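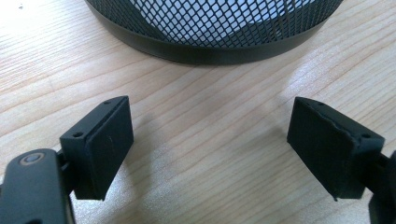 Gripper fingers open on the bench, black mesh container behind them.

Skotier: tabletop pickup recordings from a hand-held gripper

Hi! I'm Rigoberto Londoño, and Skotier is the set of recordings I've been making with a gripper I built at home and finished in our shared shop. You hold it, squeeze, pick stuff up, and the camera on top watches the fingers do it. I wanted data for a small arm I'm putting together (it's called Budel, it has its own repo, and it is nowhere near done), and holding the gripper myself seemed like a much nicer way to spend April than debugging motor drivers.

What you get

There are 400 episodes in this release. Each one is a folder with a video, a CSV with finger opening over time, and a notes.txt where I typed whatever I was thinking. Some of the notes are useful. Some of them say "again" and that's it, sorry. The longest episode is 900 frames and anything longer got split, so if a clip seems to start in the middle of a grab, look at the folder before it.

The task label is in the folder name (move_container, pick_wrap, push_wrap and so on). I kept the labels dumb on purpose. My first try had full sentences and I spelled the same thing 9 different ways.

The gripper

Two fingers, each a plain rectangular block with a dark pad on the inside face, and each one hangs off a rounded arm. The screw holes in the blocks are there so I can take the fingers off and try other shapes. The CAD lives in the Cerker folder, which is what I called this version of the hand. If you print it, do the arms first and check that they swing freely before you bother with the rest.

About the pads: they wear! The upper edge of one is already looking ragged in places. I left it alone for this whole release so the grip wouldn't change halfway through, and I'll re-glue before the next batch. If you're training on finger close-ups, keep in mind that left and right don't look identical.

Clear plastic is the hard stuff. It picks up every bit of light in the room, the outline goes fuzzy against the wood, and my segmentation script (in tools/, called furukawa.py, long story) loses it all the time.
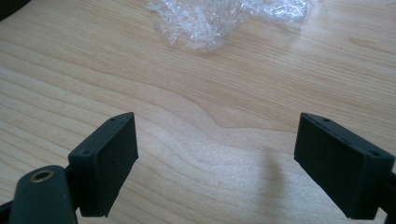

So the masks for the pick_wrap and push_wrap folders are hand-drawn, on every 6th frame only, and you'll have to interpolate if you want the ones in between. I tried letting the script fill them in and it kept grabbing chunks of wood grain. The masks for move_container came straight from the script and I've only spot-checked them, so please open an issue if you find a bad one.

Known problems

Glare on the tabletop. It moves around with the daylight and I didn't correct for it.

Finger opening is in encoder ticks, and the zero drifts a little. Subtract the minimum of each episode and you're fine.

It's all one bench and one pair of hands (mine), so don't expect a model trained on only this to do well in your kitchen.

Using it

Unzip, run check.py, and if it prints a list of missing files your download broke. load.py shows how I read the CSVs next to the video. You'll need OpenCV and NumPy. Do whatever you like with the data, and if you end up building a Cerker hand, send me a picture of it!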